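Print this page | E-mail this to a friend

Simulated gripper blocks its own camera view. Do we need a second camera?

Posted by Solange Ross

Hello everyone, and thank you in advance for reading, because I know I tend to go on! I help out with an after-school robotics club, and this year the kids are doing a project we call Menell, where they have to get a simulated arm to pick things up using only the camera mounted at the wrist. We have 7 students and they are all sharing one scene file, which is a whole other headache.

Our trouble is that the gripper fingers take up so much of the camera view that the students can't tell what they're reaching for once they get close. One of them has saved 1,332 pictures from practice runs and says most of the ones near the end of a run are useless to her. Should we move the camera, make the fingers smaller, or add a second camera off to the side? I'd love to keep it simple if I can. We meet Friday and I would like to walk in with a plan.

Posted by Prostetov

Second camera. We had the same thing and that fixed it.

Print | E-mail

Posted by Harvey Caron

Hi Solange, what a nice project, and please tell your students they are in very good company with this one! I've been through it with a college team and I'd like to talk you out of the second camera, at least for now. It will work, but then you have two views to line up, and beginners can lose a month to that.

Try tilting the wrist camera up by 15 degrees first and save a handful of pictures before and after. If your scene file is set up like most of them, the camera is a child of the wrist link, so it's a one-line change (do make a copy of the file before anybody touches it, you'll thank yourself).

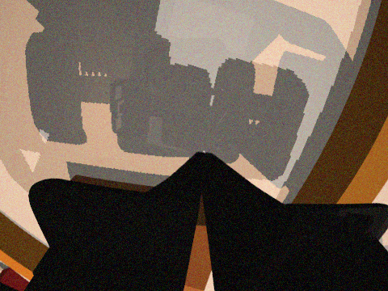 Harvey Caron

With the fingers closed you get a big black peak coming up from the bottom, and the only thing showing through it is a narrow wedge of orange-brown between the two sides. The gray shapes farther out are still plain to see, though, and so is a good stretch of the curved rim on the right. I'd have the kids mark the fingertips on a picture like that one and do their aiming from the part above. They can save their target position while it's still in clear view, then trust it for the last bit of the move.

I'd leave the finger size alone. If you shrink them, the grasps change too and you'll be chasing a new problem. And for that student with the huge folder, have her keep every third picture or so and sort them by how far the hand is from the target. Good luck, and do write back and let us know how it went!

Print | E-mail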